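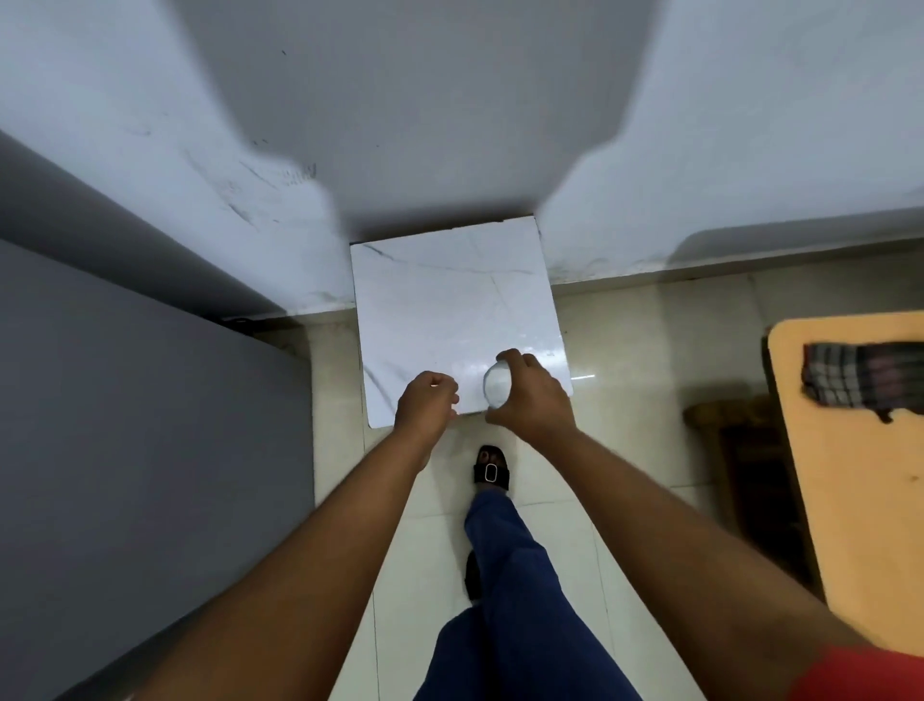 Most of the argument over demonstration data is about volume. I think the more useful argument is about which hand did what, and when.

Take wiping. A teleoperator driving a two-arm rig over a flat surface will usually park one arm and wipe with the other. People don't work that way. The idle hand braces the workpiece and sets how hard the wiping hand can push. If the bracing force isn't recorded, the policy learns a path with no load behind it. On a fixed bench that passes. On a loose tile propped against a wall, the tile slides.

Renu Katiyar's group at Grultisberg logged 783 teleoperated episodes of household work last March and kept 57 for training. The rejects were mostly two-handed tasks in which one arm arrived late – a latency problem that operators hide by slowing down. The slow timing then ends up in the policy.

Caps are worse.
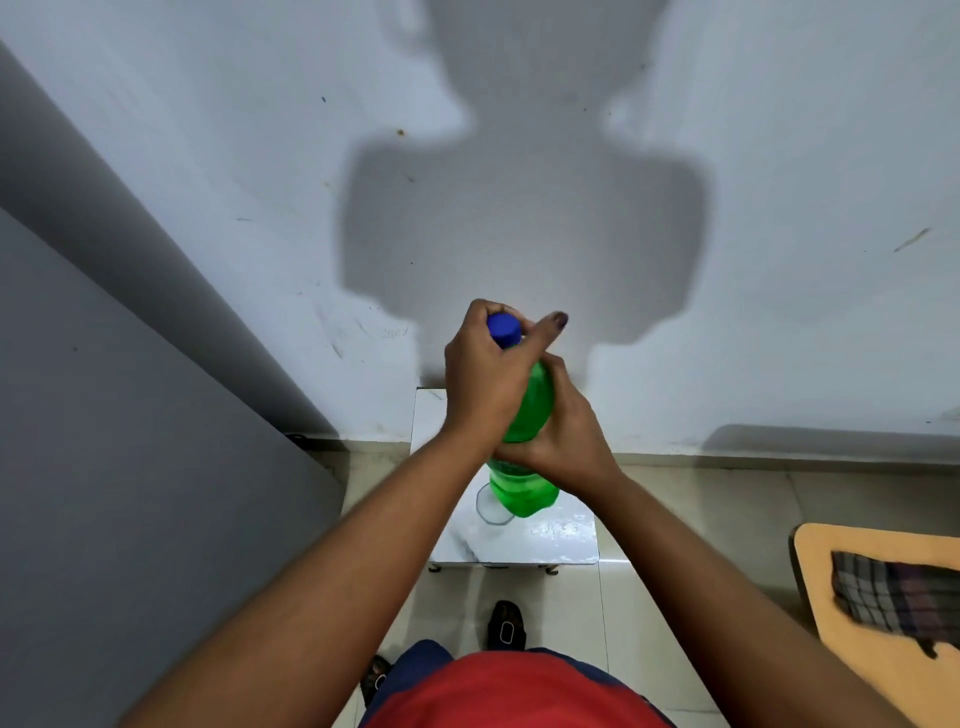
*Both hands on the bottle, left at the cap, right around the shoulder.*

Opening a bottle is a torque task with a counter-torque. By remote control, without wrist feedback, the operator guesses at both. The Zellaline controllers we use report grip at 21 levels, and I have yet to see an operator use more than 5 of them.

My position is that contact-heavy, two-handed tasks should be shown by hand first, from the head view, and teleoperation kept for correcting the robot's own attempts. The cost is a retargeting step from fingers to grippers, and it loses detail. I would still take that loss over clean joint angles from a motion no person would make.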